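How to sort kitchen rubbish before you wash the floor
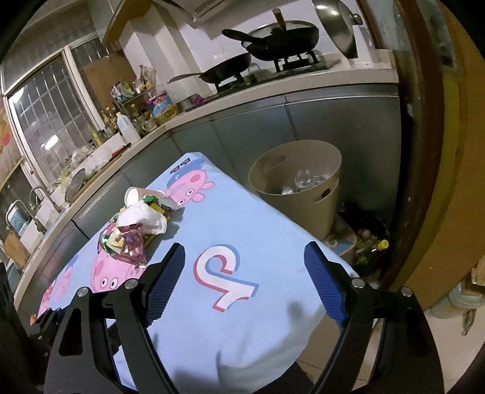 In our flat in Nuddale the kitchen rubbish goes out in three parts, and for a long time I made this work in the wrong order. I washed the floor first and sorted after, and then I had to wash again. Now I do the sorting first and it takes me 7 minutes on a normal evening.

What you need

A low table or a stool with an old cloth on it
A bucket for clear plastic bottles
A bin for peels and other vegetable scraps
One bag for all the rest

The cloth can be any kind that goes in the machine. Ours has cartoon pigs on it and a big JP, and it is light blue, so you see quickly where it is dirty. The bucket is beige plastic and has two oval holes near the rim to hold it by. I put it on the floor against the cabinets, with the black bin for scraps next to it.

Step 1. Bring everything to the cloth. Cups, snack wrappers, small packaging, plastic bags. Make one heap at the side and leave the other half of the cloth free for working.

Step 2. Take the bottles out first. Empty them in the sink, rinse them and put the caps back on. Clear containers with a little food inside need 100 ml of warm water and a good shake.

Step 3. Put the peels in the scraps bin. Check that no small piece of plastic goes with them. In Nuddale the scraps are collected on their own, and they will not take a bin with wrappers in it.

Step 4. Now the wrappers and the paper cups. Flatten each cup with your hand. Press the wrappers together and push them inside a used plastic bag, so they do not fly about when you open the lid.

Step 5. Shake the cloth over the rest bag, fold it with the dirty side in, and wash it at 40 degrees if it smells.

Step 6. Carry the bucket and the bin out to the hall. Only then sweep and wash the floor, starting under the stove.

If the bucket is full before collection day, the bottle point on Plostberg is open in the evenings too. From June it will also accept glass.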